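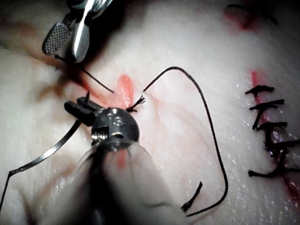

August, notebook for the breath and retreat programme, Hestwood studio

Morning session, 4 people on mats, plus me at the front with the timer. We tried the new long-exhale sequence again and I am so pleased with it! The shift from counting out loud to the little wooden clapper has made the room much quieter, and I could hear everyone settle by the third round. Yesterday I was still talking too much.

Sequence as taught:

- lying, knees bent, natural breath, five minutes
- in for four, out for six, ten rounds
- rest, no counting
- in for four, out for eight, ten rounds
- side-lying, then sit up slowly

The step from six to eight is still too steep for one of the group, who went back to six halfway and stayed there. Fine by me. Next time I'll offer seven as a stop on the way (why didn't I think of that before?). Also the rest in the middle wants to be longer. I cut it at two minutes and two pairs of eyes popped open looking cross.

Afternoon: seated forward bend with the Restness bolsters. We have the firm ones and the soft ones, and I'd assumed everyone would want the soft. Wrong! Three went for firm, folded in half under a blanket, and said their lower backs were happier. The soft one is lovely under the knees in the final rest though, so we'll want both kinds at the retreat. Covers come off easily but the zips are fiddly, so leave plenty of time on laundry day.

Retreat planning, as it stands:

Rusberg has confirmed the big hall and the smaller room with the stove. The hall is 300 square metres, so loads of space even with everyone's arms out, but the echo is strong and the clapper will sound like a gunshot in there. Try it wrapped in felt, or use the small bell. I'd love to use the bell.

Teaching in two languages at once is the bit I keep turning over. We did a trial run at Abera in the spring, English first and then the repeat, and the second half of the room was always one breath behind. It was rather funny but no good for a breathing class. Ideas to try:

1. Teach the whole sequence in words before anyone lies down, both languages, then run it on bell only.
2. Split into the two rooms for the first day and come together after that.

I lean towards the first. Will test it on the Hestwood evening group, who are patient and will tell me if it's muddled.

Money: the kitty has 2434 in it after the bolsters. The hall deposit is about 1000, so we can pay that now and still buy blankets. Wool if we can find them second-hand, the fleece ones slide all over the place.

Little things before I forget:

- the strap buckles squeak, a bit of wax?
- eye pillows need refilling, two are leaking seed
- write up the standing sequence properly, my notes from last time are just arrows
- ask Rusberg about curtains in the hall, morning sun comes straight in at the east end
- shoulder warm-up before the forward bend, everyone was stiff after lunch

5.40 pm. Evening group arriving. Going to try the bell.

Later: bell is wonderful. One soft strike for in, none for out, and they found the exhale by themselves. Keep this! The spoken run-through took nine minutes, too long, and I only did it in English. Trim it to the breath lengths and the order, and leave the side-lying part until we get there.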